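Home | Projects | Surfaces | Gallery | Contact

Illustrated panel enclosure, Bindell workshop
Last updated: June

Print this page | E-mail this page
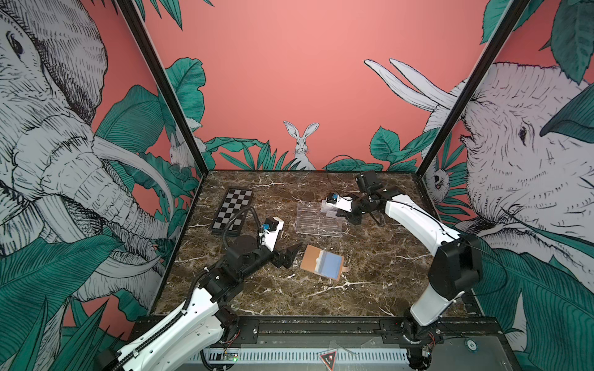
The enclosure was specified as three wall panels around a tabletop, open at the front. Bindell set the layout, and Drostelis prepared the artwork files under job number 1218. The notes on this page cover the finish and the drawing. Joint details are kept on sheet 4 of the project file.

Background color. All three walls are salmon pink. The upper half of the back wall was left mostly plain. Proofs were compared in daylight and under the workshop lamps before the shade was approved.

Line work. The animals are drawn in black line. Hatching is fine on the elephants, where it carries the wrinkles and the folds of the ear. Line weight was settled at full size, after the first reduced proof lost detail in the darker areas.

Side walls. Each side has one large elephant with a pair of long white tusks. The left one is in profile and takes up nearly the whole panel. On the right, the tusks run diagonally up and to the left, and one large leaf crosses in front of the eye area.

Back wall. A band of teal leaves follows the bottom edge, where the wall meets the table. A white rabbit with upright ears looks out from the center of the band. A second, smaller rabbit sits among the leaves of the left panel, near the back corner.

Foliage. Leaves are teal green, with banana leaves and palm fronds on the left. Several carry over from the side panels onto the back wall, so the corners had to be matched during fitting. Codik trimmed the two rear joints by hand.

Table surface. Dark brown marble pattern with white veins. The reference in the Tshabalala sample book is 3782. Wipe with a damp cloth and mild soap; do not use abrasive pads.

Print this page | E-mail this page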